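May
By the Plirville Weekly staff
14 shares | 7 comments

The table came from an office clearance in Drilport. It is white, it is smooth, and its owner says it shows every mark.

"I wanted one surface in the apartment where I could put food down and see what I had," she says. "My last table was dark and busy. I'd lose a grape on it for days."

She moved to Plirville to teach an evening class in still life drawing, which she runs on Fridays in the front room of a former shoe repair shop on Văduva Street. The rent is $369 a month. The class has seven regulars, and most of them had not drawn anything since school.

The first lesson is always fruit and a dish. She has tried bottles, boots and a coffee grinder, and says people get nervous with all of them.

"Everybody knows a banana," she says. "They know it so well they don't look at it. They draw a yellow smile and sit back. Then I ask them where the dark end is, and which way the stem goes, and they have to start over."

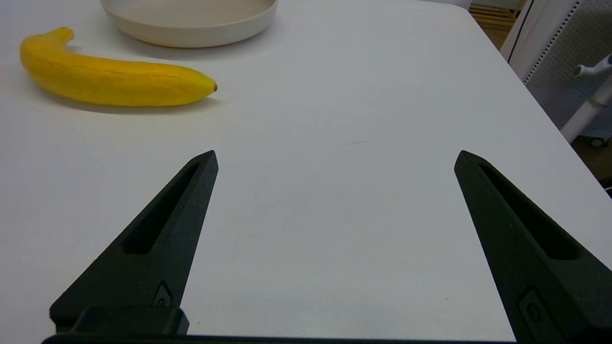 A banana and a round cream-colored plate on the white table.

She likes pale dishes on a pale table. The edge of the dish is hard to find, and students have to use the shadow to get it. She tells them to draw the shadow first and leave the rim for later.

"With a blue plate they'd draw the blue and be done," she says. "I had a blue one. I took it home."

The class does not color anything in for the first month. She hands out soft pencils and cheap paper, and a session lasts 2 hours with a break for tea. Real fruit and imitation fruit both get used over the year. She has no strong feelings about which is better, though she says real bananas change between one week and the next and some students find that upsetting when they have a drawing half done.

Setting up takes her longer than people expect. She puts a thing down, walks to the door, comes back and moves it. She mostly keeps the fruit off center.

"Beginners want it in the middle," she says. "Put it to one side and suddenly there's all this table to deal with. What do you do with the table? That's a good evening's work." 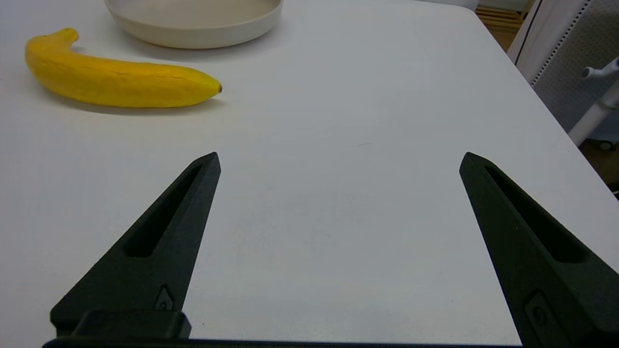
The yellow banana on its side, with its small dark brown tip to the right.

Asked whether students complain about drawing the same fruit again, she says they do, usually in the third week. By then she has them on the curve.

"It isn't one curve," she says. "The top and the bottom are different. I was teaching for years before I could say that clearly."

She buys her paper from Denano, a small supply shop in Drilport, and a term of classes costs $149 with paper included. The next term is full. She keeps a waiting list on a card by the door, and people can stop in before class to add their names.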